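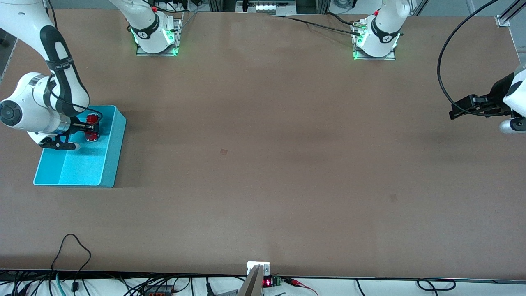
Toy Sorting at Grisgate: Second Progress Report

Prepared by Thandeka Visser for Oanh Thân, Boström Small Grants
2023-06-03

Where we are

When we last wrote, the lending library owned a great many toys and could find very few of them. Your grant was meant to fix the second part. I can report that 201 items have now been through the sorting table, which leaves a little under 3000 to go, depending on whether you consider a single train wheel to be an item. Mikkel Fogh does. We have agreed to discuss it in November.

The method

Small red things go in the blue bin. It took three meetings to get to that sentence, so please read it with respect. Our first plan sorted toys by age group, then by theme, then by what Unathi Msimang called "play value," at which point two people stopped speaking over a plastic cow. Color has turned out to be a subject on which adults can agree, apart from orange.

The bin itself is turquoise, strictly speaking, open on top and with sides low enough to see what has been dropped in. The earlier bins were deep and handsome and swallowed everything. We now put one thing in at a time and keep the rest of the brown tabletop as clear as we can manage. A clear table is slower to work at than a heaped one for the first hour and much faster after that.

Spending

Of the 2000 granted for this stage, most has gone on bins, shelf labels and the table. The labels were printed with "Mukville" on them, our old address, and the printer was good enough to redo them at half price. The other half is in the accounts under "stationery, regrettable." There was also one packet of Oreo cookies, which Thabiso Mnguni paid for himself after I explained what you would say.

What has gone badly

The catalog. Each toy is supposed to get a number and a short name, and we did not agree on the names beforehand. We therefore have eight separate entries reading "red thing" - all correct, none of them any use to a parent on the telephone. Unathi is rewriting these with a rule that the name must say what the object is for. Progress is slow where we do not know what the object is for.

Shelving is also behind. The brackets came and the screws did not.

Next steps

Finish the red toys, then start on blue, for which we will need a bin in some other color. Thabiso is pricing yellow ones. Mikkel will chase the screws. I will send the corrected catalog pages with the next report, along with receipts for everything except the cookies.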